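The Long, Slow Comfort of a Canceled Show

I have now watched the last episode of Skolby three times, and I'm still mad about the boat. 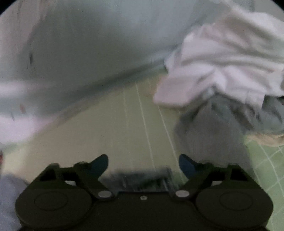
Ilango Chettiar thinks I should let it go. He told me over the phone that a show with 24 episodes and one bad one is a miracle, that most of the series we loved in college had a ratio closer to half and half, and that the boat made perfect sense if you remembered the thing with the uncle in season two. I did remember the thing with the uncle. I remember everything about Skolby, that's my whole problem!

If you missed it (and going by the ratings, you did), Skolby was a small, rainy drama about two sisters who inherit a ferry company and a pile of debt. It ran for three seasons, got dropped in February with a press release you could have fit on a napkin, and left one sister standing on a dock while the boat pulled out without her. Cut to black. No word on who was steering. I sat on my couch until the streaming service asked if I'd like to try a baking competition.

So I did what any well-adjusted adult would do and went looking for the other people who were upset. There are 791 of them in the group I found, and they are wonderful. They have theories. They have a shared spreadsheet of every coat worn by the older sister, Pennington, played by Delia Bustos with the kind of tired, sideways stare I'd follow into any show on earth. They argue about whether the harbor bar closes at eleven or midnight, because in one episode it's clearly past eleven and people are still ordering soup.

What surprised me was how little of the talk is about getting the show back. I expected petitions. There was one early on, and someone mailed the studio a crate of canned sardines, but that faded pretty fast. Mostly people are rewatching. One week it's the pilot, the next it's the funeral episode, and everybody posts as they go. I joined for the pilot at nine at night with a bowl of cereal and stayed up until one reading comments about a lamp.

I talked to Bustos for a few minutes in the spring, when she was doing interviews for her new movie, Mamby, and I'll admit I used up most of my time on the ferry. She was very nice about it. She said the cast didn't know that scene would be the last one, that they'd all been told to expect a fourth season, and that she'd left a pair of good boots in her trailer. Did she know who was steering? She laughed for a while. "I had an idea," she said. "I played it like I knew." Then her publicist came back and we had to talk about Mamby, which I liked fine.

Hayley Kettle, who wrote nine of the episodes including my beloved funeral, was a little more forthcoming. By email she told me there had been an outline, with up to 33 pages of notes for a fourth season, and that she'd decided not to share it. I wrote back with what I hoped was dignity. She said that once she'd read a few of the fan versions she liked at least two of them better than her own. I've gone back and forth on whether I believe her. Some days I think it's a lovely thing to say and other days I want those pages so badly I could scream.

I've been burned before, of course. I stuck with Teltow through the season where everyone had amnesia. Teltow got its big finale, two hours long, with a wedding and a fire and a speech, and I couldn't tell you a single line of that speech today. The dock, though, I could draw for you from memory, right down to the rope she doesn't pick up.

We're on the fifth episode of the rewatch now, the one with the power outage. Ilango has joined the group, under protest, and has already gotten into a fight about the uncle. I'm making soup for it. Ten o'clock, if you want to come yell about the boat with us.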